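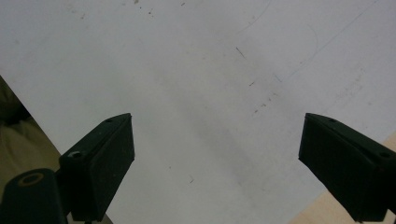
The surface, with the grey mark across the middle

Grey smudges on white board used as a table cover

Posted by Stindeo, 27 March 2023

I keep a large white board over a light wooden table so the wood doesn't get knocked about when I'm packing. It has been down since December. There are now faint grey smudges on it and some dark speckled stains, mostly near the centre, with a few short dark streaks among them. The edges are much cleaner.

I've tried a damp cloth and a bit of washing-up liquid. The cloth came away grey but the board looks much the same. I don't know what it's coated with, as it came from Durkberg without a label. A new one is 19 pounds and I'd prefer to keep this one if I can. Most of what I do on it is put bottles into small cardboard boxes, so it doesn't need to be perfect, just not grubby.

Has anyone got marks like these off without taking the shine with them?
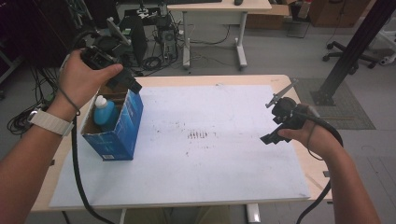 Dorottya Bárány

Try a plain white pencil rubber on a corner first. If the grey is just rubbed-in dirt it will lift, and you can brush the crumbs off afterwards. For the dark specks use bicarbonate of soda mixed with a little water, leave it for 2 minutes, then wipe with a soft cloth. Don't use the green side of a washing-up sponge. I did that on a shelf from Funard and it has a dull patch to this day.

If it's bare card or paper underneath and not a coated board, keep water off it altogether. A drop on the underside will tell you, coated ones don't soak it up.

Guangming Wan

Just turn it over.

Szabó

Rubber worked on mine, bicarb didn't do much. The specks that stayed came off with surgical spirit on cotton wool, 200 ml bottle from the chemist. Open a window. It took me 20 minutes and I had to go over the middle again the day after.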